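8th November, Livdale shop, back bench

Got the cloth down and the basket out, so I'm finally doing the pick-and-place runs I've been promising since September. Both arms are up and homed. Left one is still running the old Dulberg driver board, right one has the new one, and I can't say I feel a difference yet, except the new one whines a bit less when it holds position (my ears are happy!). Speed limit set to 400 for now. I tried 500 on the bench without anything on the table and the wrist overshot, so no thanks.

The bit that bugs me is the wrist cable. It hangs in a big lazy loop and goes wherever it likes, in front of the plate and over the cloth.

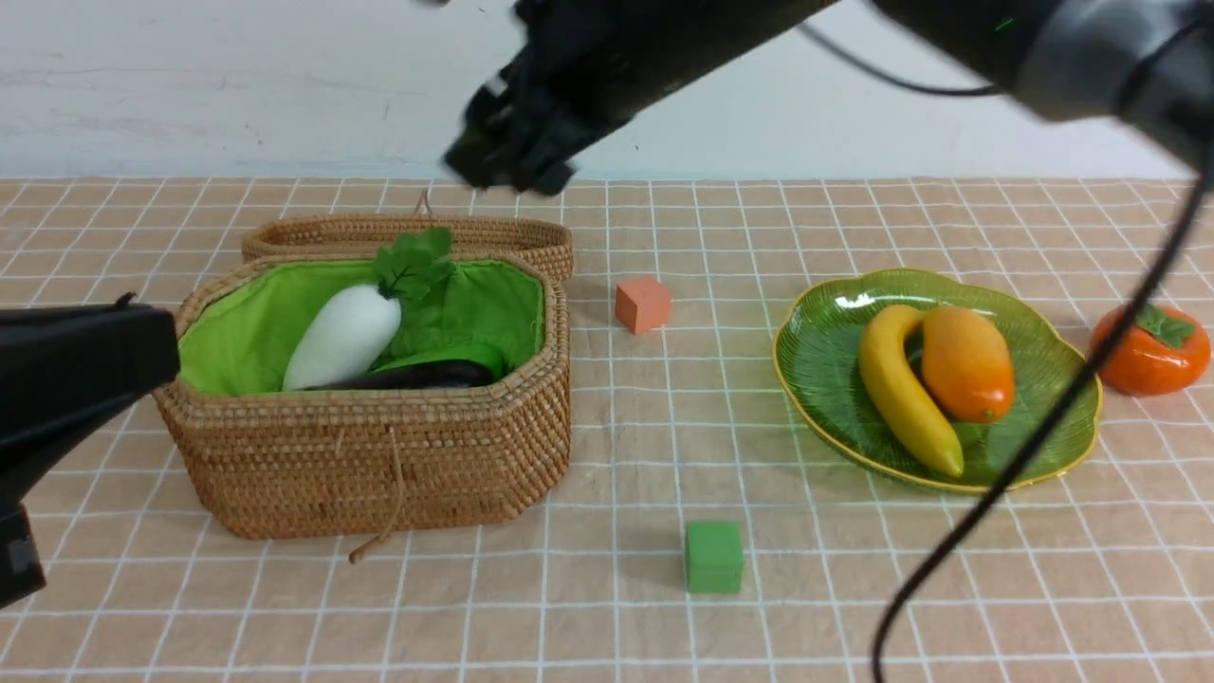
Liem channel, a few minutes after I posted about it: clip it at the elbow and leave 80 mm of slack before the wrist, otherwise you'll be pulling on the connector every time it rolls.

Fair point, and I have a bag of clips somewhere. I want to print a proper guide for it though, so clips tonight and the guide when the printer is free. Also moved the arm logs over to the Posix box, same folder names as before, please don't rename them again!

Grip force: left it at 6 on the soft setting. Haven't touched the finger pads. I'd like to try the banana first and then the round stuff, with the eggplant after that, that thing is slippery.
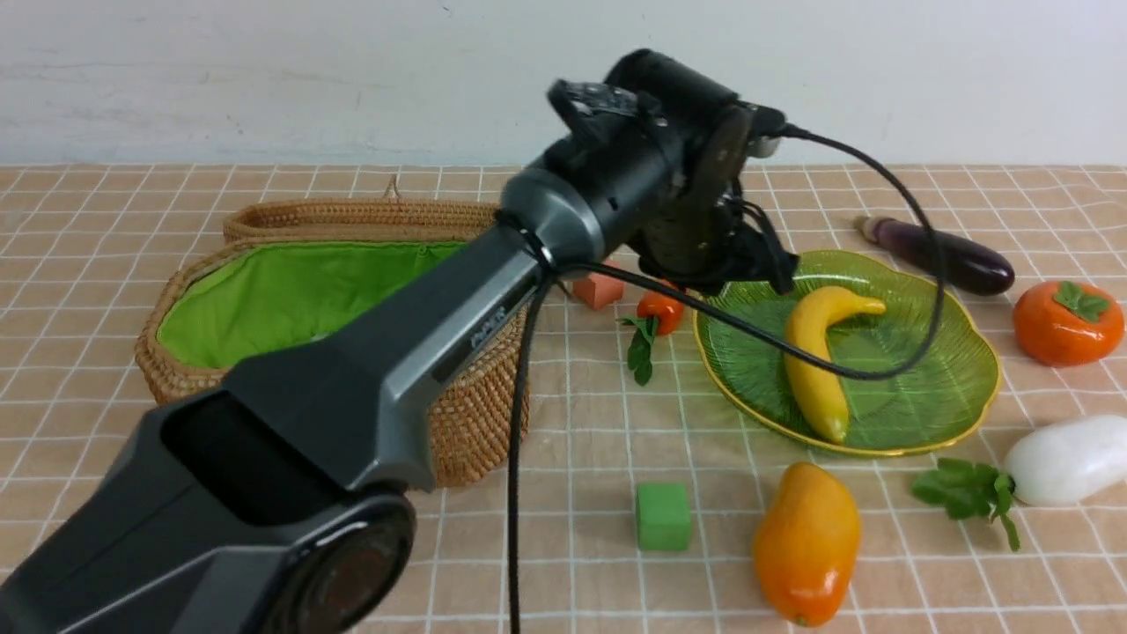 Arm over the table, cable looping across the plate and banana.

To do: clips, check the screws on the connector side, find the other hex key.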